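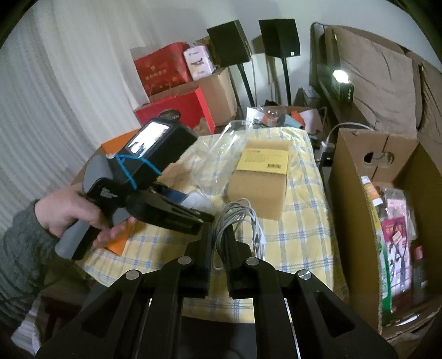 Screen Acting and Celebrity Culture
Handout 9: The broadcast obituary of the television performer

Module leader: Bernadette Poulain
Revised 11th October

1. Scope

This handout covers the short obituary notice as written for news agencies, entertainment pages and broadcast bulletins. Longer appreciations and memorial essays are dealt with in December. Students should already have read the handout on publicity departments, as several terms are carried over from it.

2. Terms

Notice: the first published report of a death, normally under 200 words.
Stock obituary: a text prepared in advance and held on file, also called an advance.
Signature role: the part by which the performer is identified in the headline.
Confirming source: the agent, relative or publicist to whom the report is attributed.

3. Structure of the notice

The opening sentence carries the name, the signature role, the fact of death and the age. Cause of death is placed in the first or second sentence if the confirming source has released it, and is otherwise left out. The second paragraph gives the attribution. A family statement follows, usually quoted in full if it is short. Career detail comes after this and is arranged by fame, with date order used only inside each group of credits.

The order allows a sub-editor to cut from the bottom. A notice that places the signature role in its fourth paragraph will lose it in most print editions.

4. The signature role problem

A performer with a long career may be reduced to one part played for a few years. The Jostcombe sample, on which the seminar exercise is based, contains 1022 notices for television actors. Each was coded for the role named in the headline and for the position of the second role mentioned. In the subset of performers with a single long-running series, 57 notices were selected for close reading. Of these, 54 name the series before any other work, and the remaining three open with a stage or film credit.

Two explanations are set out in the reading. Szewczyk treats the signature role as an aid to recognition: the reader must know within one line who has died. Jorus treats it as a product of repeats, arguing that the part most often shown again becomes the part remembered, whatever its standing at the time of first broadcast. The two accounts give different predictions for actors whose main series was never repeated. Students should be able to state both predictions.

5. Tone and verb choice

Agency style prefers "died". Forms such as "passed away" appear in family statements and should be kept there, inside quotation marks. Adjectives attached to the programme ("much-loved", "cult") are to be coded separately from adjectives attached to the person.

Catchphrases present a difficulty. When one is used in a headline, code it as a reference to the role – not as a quotation from the performer.

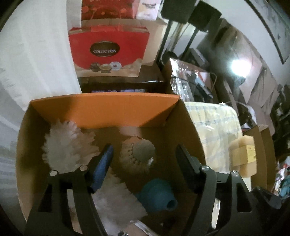 6. Seminar exercise

Work in pairs. Each pair takes nine notices from the Alarley folder and completes the coding sheet.

a) Mark the signature role and the sentence in which it first appears.
b) Record the confirming source. If there is more than one, enter them in the order given.
c) Note any career detail that a cut after the third paragraph would remove.
d) Compare sheets with your partner and list disagreements without resolving them.

Completed sheets go in the Alarley folder before the next seminar.

7. Reading

Required: Szewczyk, chapter on recognition and the headline.
Required: Jorus, sections on repeats and public memory.
Optional: coding notes to the Jostcombe sample, which also explain the treatment of double acts.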